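From: Purkbridge Kitchen Things list
Subject: Re: Bowls for small portions, and spoons that don't fit them
Date: 19 August 2022

On the list last week, a member in Prikville wrote:

> We are replacing the bowls at our lunch club and I would like to hear
> what others use. The ones we have are wide and shallow, more like soup
> plates, and anything cut small ends up over the rim and on the table.
> Diced carrot is the worst. We seat 26 on a full day and we have been
> offered a box of 60 deep white ones from a canteen that is closing.
> They are ceramic and heavier than what we have now. Is deep better, or
> do people just struggle to get the last bits out? Also, does anyone
> still put out side dishes, or is it more washing up for nothing?

I can answer most of this. We changed over in May, from wide bowls to deep ones, and have had a summer of using them.

Deep is better for anything in small pieces. With the old bowls you pushed a bit of carrot with the spoon and it went up the side and out. With the deep ones it goes up the side and rolls back. People do chase the last piece for a while, but it stays in the bowl while they do it.

The spoon matters more than I expected. Our first lot were steel dessert spoons with a pointed end, and they left a gap against the curve at the bottom. We now use plastic ones with a round end, from Koritz. They follow the inside of the bowl much more closely. They are also quieter against the glaze, and in our hall you notice that. The handles are on the long side, so don't leave them standing in an empty bowl near the edge of the table or a sleeve will have them over. Ours went over twice in the first week. One bowl was chipped and the other was fine.

On weight, yes, they are heavier, and you will feel it when carrying a stack. We carry no more than 4 at a time now. The good side is that they stay put when someone is eating with one hand. The old ones used to travel across the table. If yours have an unglazed ring underneath, run a finger round it before you put them out. A few of ours were rough enough to mark a painted top and I took them down with wet sandpaper.

White has been fine. I had wanted a colour, but you can see at once whether a bowl is clean, and you can see what is left in it. One of our members has poor sight and says orange and red things show up well against white, while rice and cauliflower disappear. We keep back three dark blue bowls for the pale dinners. It might be worth asking at your end before you take the whole box.

Table tops make a difference too. A white bowl on a white cloth is hard to find if your eyes are not good. We stopped using cloths on weekdays and wipe the tops down. 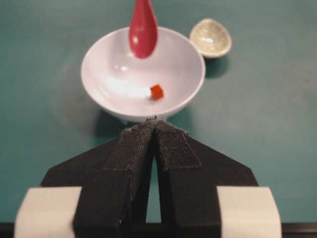
As for side dishes, we kept ours but cut the number down. We used to lay one for everybody and most went back to the sink without having been touched. Now there are 23 in the cupboard and we put out one between two, to the right of the bowl, for bones, peel, teabags and so on. Oval ones take up less room than round. The speckled glaze on the Wiriya ones hides tea stains quite well, though it also hides dried gravy, so look at them in good light before they go away.

Washing up takes a little longer. Deep bowls don't drain as well in a rack – the water sits in the foot – and they need a wipe with a cloth before stacking. Put a sheet of kitchen paper between each one for the first few weeks if you are worried about the glaze. We gave up on that by July and there are no scratches to speak of.

If the box of 60 is still on offer I would take it. You will break some. If you end up with more than you have shelf for, we could use a dozen at Purkbridge and would collect them. Could you measure one across the top and let me know? Ours go in a cupboard with fixed shelves and anything much wider won't stack two deep.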